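Print this page | E-mail this page
Search this site Enter keyword Go

BARKHOLM ANNEX: SHARED WORKROOM AND STORAGE AREAS
Annual Fire and General Safety Inspection, Checklist with Comments

Date of inspection: 22 November 2023
Form: Holmgren General Premises Checklist, revised March
Areas covered: ground floor corridor, shared workroom, kitchenette, paper store, rear stair, loading door
Ratings: S = satisfactory; A = attention needed; N/A = not applicable

The inspection was carried out during normal working hours. The checklist comprises 94 items, and only items that drew a comment are reproduced in this copy. The full form is held at the front office and may be read there on request.

SECTION 1. EXITS AND ESCAPE ROUTES

1.1 Exit doors open freely from inside without a key. S
Comment: The loading door was stiff at the lower bolt. The bolt was oiled while the inspector was present and the door then opened with one hand.

1.3 Corridors kept clear to full width. A
Comment: Flat-packed cartons from the Celtus delivery were standing against the corridor wall outside the paper store. They are to be moved into the store on the day they arrive. This comment was also made last year.

1.4 Exit signs lit and readable from all approaches. S
Comment: The sign over the rear stair has been replaced. The old fitting is still on the window ledge and should be discarded with electrical waste.

1.6 Door closers working. A
Comment: The closer on the paper store door does not pull the door fully onto the latch. The door must not be propped open in the meantime. 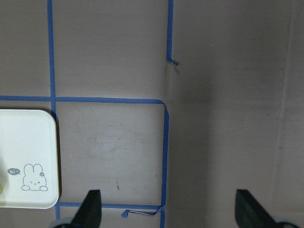

1.7 Rear stair treads and handrail. S
Comment: The nosing on the third tread has been refixed. The handrail is firm along its full length.

SECTION 2. FIRE EQUIPMENT AND ALARM

2.1 Extinguishers in place, sealed and in date. A
Comment: All 14 extinguishers were found at their marked positions. The service tag on the kitchenette unit is missing and the date of last service could not be confirmed. Fikov has been asked to supply a duplicate tag or repeat the service.

2.2 Extinguisher types suited to the area. S

2.4 Alarm call points unobstructed. A
Comment: A coat rack partly covers the call point beside the loading door. Move the rack to the opposite wall.

2.5 Alarm log kept up to date. S
Comment: Entries are complete. Please write the name of the call point tested, as well as the result. Several entries read only "OK."

2.7 Smoke detector heads free of dust and covers. S
Comment: One dust cover had been left on after ceiling work in the corridor. It was removed and the detector tested.

SECTION 3. COMBUSTIBLE MATERIALS AND HOUSEKEEPING

3.1 Paper and board stored away from heat sources. A
Comment: The lower shelving in the paper store is within reach of the wall heater. The bottom shelf nearest the heater is to be left empty from now on. Stock at the time of inspection stood at 243 cartons, which is within the limit agreed for the room.

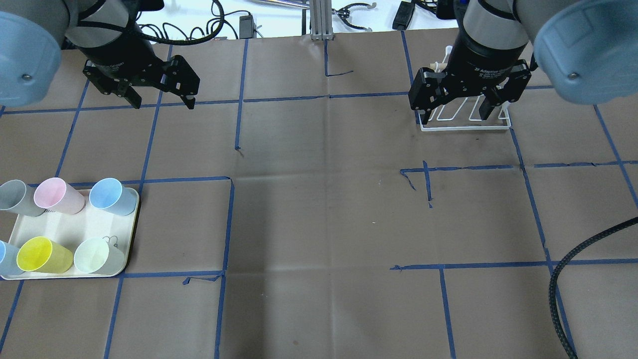

3.2 Temporary coverings on work surfaces. S
Comment: Disposable coverings are permitted in all shared areas provided they lie flat, do not hang into walkways and are kept away from heaters and hot plates. They should be changed when they become torn or soiled with oil. Brown paper held down and marked out with blue painter's tape, as used in the workroom, is acceptable under this item. Creases and light scuffing do not by themselves call for replacement, but short torn ends of tape should be pressed down or taken off. Solvent-based adhesives are not to be used for this purpose.

3.4 Waste bins emptied daily, lids closed. A
Comment: The mixed paper bin by the rear stair was overfull. A second bin has been ordered. Until it arrives, surplus paper is to be taken to the outside container at the end of each working day.

3.5 Oily rags kept in a lidded metal container. S

3.8 No storage in electrical cupboard. A
Comment: Two brooms and a box of light bulbs were removed. The cupboard door should be kept locked.

SECTION 4. ELECTRICAL

4.1 Portable appliances tested and labeled. A
Comment: 11 appliances carry labels that have passed their retest date. They are listed in the full form. None may be used after the end of the current month unless retested.

4.2 Extension cords not used as permanent wiring. A
Comment: The cord feeding the kitchenette refrigerator runs behind the door and is pinched when the door opens. A fixed outlet is recommended. This should be given priority over the other electrical items.

4.3 Plugs and cords free from visible damage. S

4.5 Distribution panel labeled. S
Comment: The labels are legible, but two circuits are still shown under the names of former tenants.

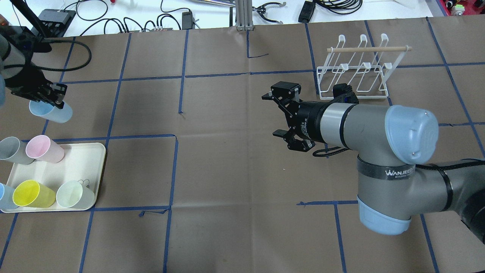
4.6 Emergency lighting tested under load. S
Comment: All fittings stayed lit for the full test period. The fitting at the foot of the rear stair was slow to come on and should be watched at the next monthly test.

SECTION 5. FIRST AID AND NOTICES

5.1 First aid box stocked and marked. A
Comment: Eyewash is past its expiration date. Adhesive dressings are low.

5.2 Emergency telephone numbers posted. S

5.3 Evacuation plan posted and current. A
Comment: The plan beside the loading door still shows the former partition. Use the version issued in March.

FOLLOW-UP

Items 1.6, 2.1 and 4.2 are to be reported as completed in writing to the front office. All remaining items rated A will be looked at again on the next routine visit. Tenants who dispute a rating should reply using the form attached to the notice board copy.

Print this page | E-mail this page

Related items
Holmgren General Premises Checklist: blank form
Barkholm Annex: evacuation plan, ground floor
Guidance on storing paper and board in shared buildings
Fikov extinguisher service: request for duplicate tag
Celtus deliveries: use of the loading door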